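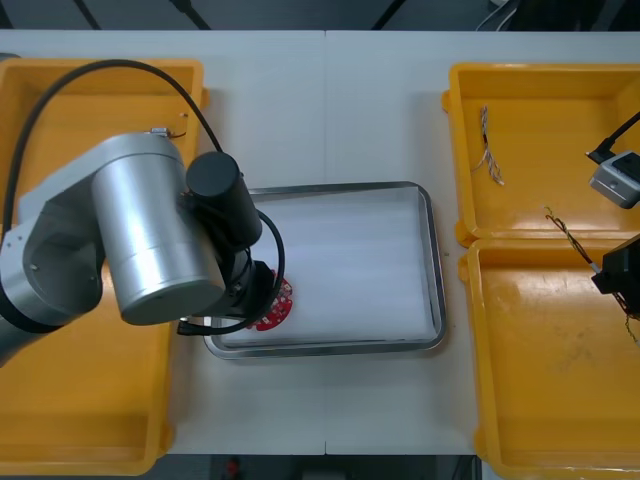 Kayak Fishing on Notlow Lake: Your Questions

We get a lot of email once the water warms up, and we love it! Below are the questions that come in most often about fishing Notlow from a kayak. If yours is missing, send it through the contact form and we'll add it.

Is Notlow a good lake for a first kayak trip?

It's a wonderful one. The lake covers 608 acres, so there's plenty to explore, but the western arm is narrow and sheltered by trees on both banks, and you can fish it all morning without ever being far from shore. Stay in that arm for your first couple of outings. The main basin opens up fast past the old dam road and can get choppy by lunchtime, especially with a south wind.

Where do I launch?

There are two spots. The Puline ramp is the big one, with parking, restrooms and a concrete slope that's shared with powerboats. Pull over to the grass on the left to load your gear, then carry down when the ramp is clear. The other is the Clurkdale hand launch, a gravel beach at the top of the western arm. You'll have to walk a little from the lot, so a cart helps, but you slide in right on top of some of the best bass water on the lake (try the lily pads before you even paddle anywhere).

What time does the gate open?

6 a.m. at both launches, all season. At Puline there's usually a line on Saturdays. Clurkdale is quieter. 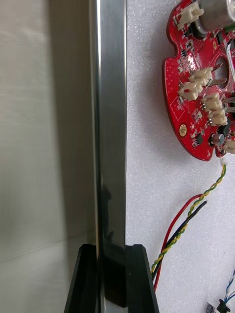
What can I expect to catch?

Largemouth bass, mostly, plus bluegill, crappie and a fair number of pickerel that will happily bite through your leader. Catfish show up in the channel after dark. Every now and then somebody hooks a striper out in the basin and gets towed around in circles, and if that's you, please write to us, we want to hear all of it!

Is there a size limit?

Bass have to measure at least 13 inches to keep. Measure with the mouth closed and the tail pinched together. A bump board is much easier than a tape when you're sitting down and the fish is not in the mood. Wet the board first, and keep the fish low over the cockpit so a flop doesn't send it and your board over the side. Most of us release everything from Notlow, but a few crappie in the pan is one of the joys of spring and we'd never talk you out of it.

Do I need a fishing kayak, or will any kayak do?

Any stable kayak will get you started. Sit-on-tops are easier to climb back onto and they have room behind the seat for a crate. Sit-ins keep you drier in March. You don't need a pedal drive, and you don't need electronics. A rod holder, a small anchor with a quick release and a paddle leash cover almost everything. Leash the rods too, or at least the one you'd cry over.

What lures work here?

For the pads, a hollow frog, black or dark green. Along the dam road riprap, a small squarebill in a crawfish color, bumped off the rocks. In summer, when the fish go deep and sulky, a drop shot with a four-inch worm has saved more mornings than we can remember. And bring a plain old inline spinner! It catches everything that swims in Notlow.
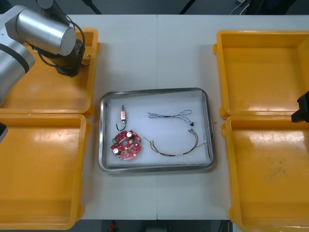 Do I have to wear my life jacket the whole time?

Yes. Worn and zipped, from the moment you leave the beach. Fishing vests with a high back panel fit nicely against a kayak seat and have pockets for pliers and a spare spool. Clip a whistle on it. Before your first real trip, practice getting back on the boat in waist-deep water at Puline with the gear left in the car. It's a fun half hour on a hot day, too.

Does the barometer really matter?

Ask three anglers and pack a lunch. Standard sea-level pressure is close to 1013 millibars, and a lot of us like to fish when the needle is falling from there ahead of a front. The bass often chase harder then, and the clouds help. High, bluebird days after a front tend to be slow, so go smaller and lighter and work the shade. If there's any thunder in the forecast, stay home.
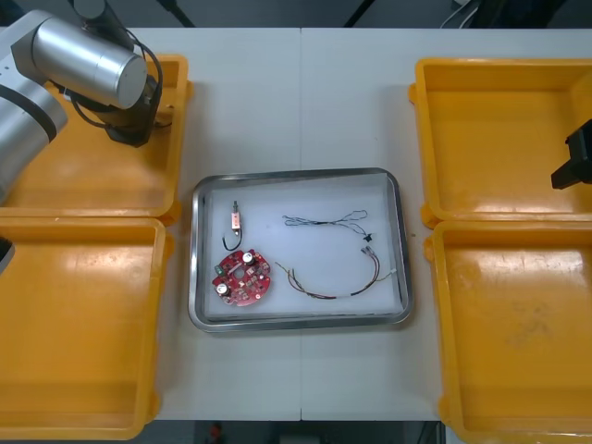
A reader from the Clurkdale side wrote to say that our barometer answer is too gloomy about high pressure, and that the biggest bluegill of the year come off the gravel beds on exactly those still, sunny mornings. We tried it and have to agree. Small jig, tiny float, long cast.

Where can I get bait and a license?

Eberhard Bait & Tackle, on the road between the two launches, sells both. They have nightcrawlers all year and minnows from April on. Licenses are also available online, and you should save a copy to your phone before you leave home, as the signal at the lake is poor.

Can I fish after dark?

You can, from either launch. Carry a white light you can show all the way around, stay out of the boat channel, and tell someone on land when you'll be back.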